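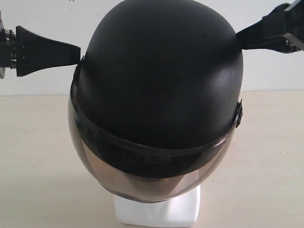
According to one reader of this entry, Khổng, the article should first say that a two-arm grasp planner is mostly a program for deciding when to do nothing, and only after that speak of forces. The remark is kept because many users of the software agree with it.

Knowledge base > Robot software > Planning > Dual-arm grasp planning

Last edited in January by the Vilterness documentation desk

Dual-arm grasp planning is the part of robot control software that chooses where two grippers should touch one object, and how hard each should press. It is used when the object is too wide for one gripper, for example a motorcycle helmet held from both sides. In the open-source package Hurix, it is a separate module between perception and motion control.

Contact selection

The planner receives a surface model from the perception module and proposes pairs of contact points. For a helmet in simulation, Hurix usually generates 633 candidate pairs. Most of them are rejected quickly, as the line between the points leaves the allowed friction cone at one or both contacts.

The two contacts do not need to be at the same height. A pair with one finger nearer the crown and the other lower on the shell can be accepted, but the forces then produce a turning moment, and the controller must balance it. Early versions of Hurix allowed only level pairs, and this made the planner fail often on round objects.

Perception problems

Dark and smooth surfaces are difficult for depth cameras. A tinted visor is a special case: the sensor may measure the visor, the inside of the helmet behind it, or a mixture of both. Hurix lets the user mark such regions as "no contact", and the planner keeps a margin around them. Black fingers against a black shell are also hard to separate in the color image, so the finger position is taken from the joint angles - the camera is not asked.

Force control

After contact, the 2 arms run in a shared loop. Each arm follows its own position target, and a common term controls the squeezing force. If the measured forces differ for more than 30 milliseconds, the loop stops closing and holds the last command. The Clernura branch replaces this rule with a filter, which is smoother but slower to react.

Known limitations

Soft lining inside a shell is not modeled. Issue 731, on the order in which the arms release the object, is still open.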